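Open Day at Valtell

The bus dropped me at the wrong end of the trading estate, so I'd walked roughly 800 yards in the drizzle before I found the Valtell building, and by then I was late and my hair had given up. There was a sign in the window saying OPEN DAY, COME IN, and a plate of shortbread on the front desk with a napkin over it. I took two. One was for later.

I should say that I went for my mum. She did 28 years at Hudec's laundry, on the folding tables, and when the leaflet came through the door in November she stuck it on the fridge and said, "You go and look at it for me, my knees won't have it." So off I went, with her questions written on the back of a gas bill!

A tall man called Omprakash Maurya was showing people round in lots of eight, and I squeezed into the last lot behind a couple from Jornura who kept asking what everything cost. He was ever so patient. He told us the arm was learning trousers this month (they'd done towels all summer, and he never wanted to see another towel), and that we could stand as near as we liked so long as we minded the cables.
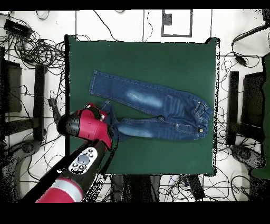 Jeans on the green mat, with the arm at the ankle end.

I'd expected something quick, like on the telly. It was more like watching my nephew do his laces. It got hold of a bit of ankle and lifted, and the whole leg slithered off sideways, and it put it down and had a think. The Jornura man laughed. I didn't, I've got a drawer at home that looks much worse.

"How many has it done?" I asked, reading off the gas bill.

"A hundred that I'd put in a shop," said Omprakash. "Please don't ask how many altogether."

A small woman in a big cardigan had come up next to me. Her badge said Ludmila Halás, and she was watching the denim the way Mum watches other people iron.

"It goes for the hem first," she said. "I keep telling them. You want to shake them out from the waist."

"My mum says that," I said. "She was at Hudec's."

Well, she turned right round. "Which table?"

I had to ring home to find out. Table four, by the boiler, and Ludmila had been on table six before she went over to Dekach, and did Mum remember the year the roof came in? I held the phone out between them and they were off, shouting about somebody's wedding, while the arm had another go at the ankle.

The tour went on to the next room without me. I ate the second shortbread. By the time Ludmila gave me my phone back the battery was nearly flat, and she'd written her number on the gas bill, right over question three.

"Tell her Thursday's no good," she said, "but any other day, I'll drive."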